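4. Listening to a new release on your Petek player

The box says the Petek plays "any music, anywhere, the moment it drops". It doesn't. It plays music from services you already pay for, on the day those services decide to let you have it. Read this section before a big release night and you'll save yourself some swearing.

4.1 Before you start

You need a Petek player on software version 11 or later, a home Wi-Fi connection, and an account with at least one streaming service. Storberg is the one the set-up screen pushes at you, with a large green button. You can ignore the button. Retotura works just as well and sits under "More services", where few people think to look.

Check which service has the album. Artists still sign deals that keep a record in one place for a week or a month, and the player has no way round that. If the album is only on Storberg and you only have Retotura, searching again won't help.

4.2 Linking a service

1. Hold the round button on the player until the light turns white.

2. Open the Petek app on your phone and choose Sources, then Add.

3. Pick your service and sign in with the same email address you use for it. The app may offer to make you a new account at this point. Say no unless you want two bills.

4. Wait for the chime. If there's no chime after a minute, close the app and go back to step 1.

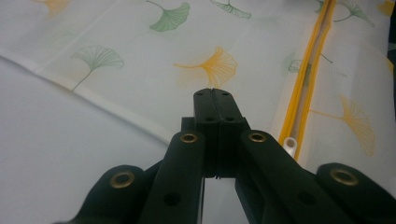

Patterned fabric, close up.

Note: the free trial on Storberg asks for a card number. It becomes a paid plan when the trial ends, and the reminder email tends to land in the junk folder. Kaja Mockus on our help desk suggests cancelling on the day you sign up, as the trial keeps running to its end date anyway.

4.3 Finding a surprise album

5. Say or type the name of the artist first, then look under Latest. A search by album title often fails on the first night, and may bring up karaoke versions and tribute acts instead.

6. Check the artist's name on the result. A record with the right title and a cover you don't recognise is probably someone hoping you won't check.

7. Tap the plus sign to save it to your library.
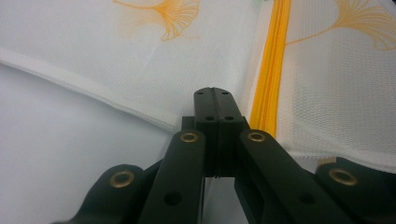
8. If the album shows in grey, it has been listed but not released where you live. Try again after midnight.

Caution: don't change the region setting to get an album early. It wipes your saved playlists, and we can't bring them back. Cadi Vaughan lost 322 songs this way while testing the player for us, and the album was the same one she could have had at breakfast.

4.4 Saving music to the player

The player holds 2000 songs at normal quality or 1000 at high quality. The app picks high quality for you. Try both on an album you know well and, if you can't hear a difference through the built-in speaker, take the extra room.

9. Open the album and choose Keep on Player.

10. Leave the player plugged in until the bar is full. Unplugging it part way leaves you with half an album and no warning that the rest is missing.

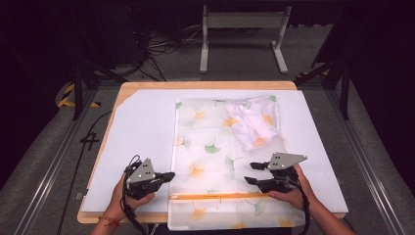 11. Switch off Wi-Fi and play the last track. If it plays, go back and try one from the middle as well.

Note: "keep" is a generous word. Saved songs stop working when your plan with the service ends, and an album pulled by the artist will vanish from the player the next time it goes online. If you love a record, buy a copy.

4.5 Known problems

Tracks play in the wrong order: turn off Smart Mix. It turns itself back on after every update.

Gaps between songs that should run together: not fixed. An update was promised for September, and we'll change this page when we've heard it work.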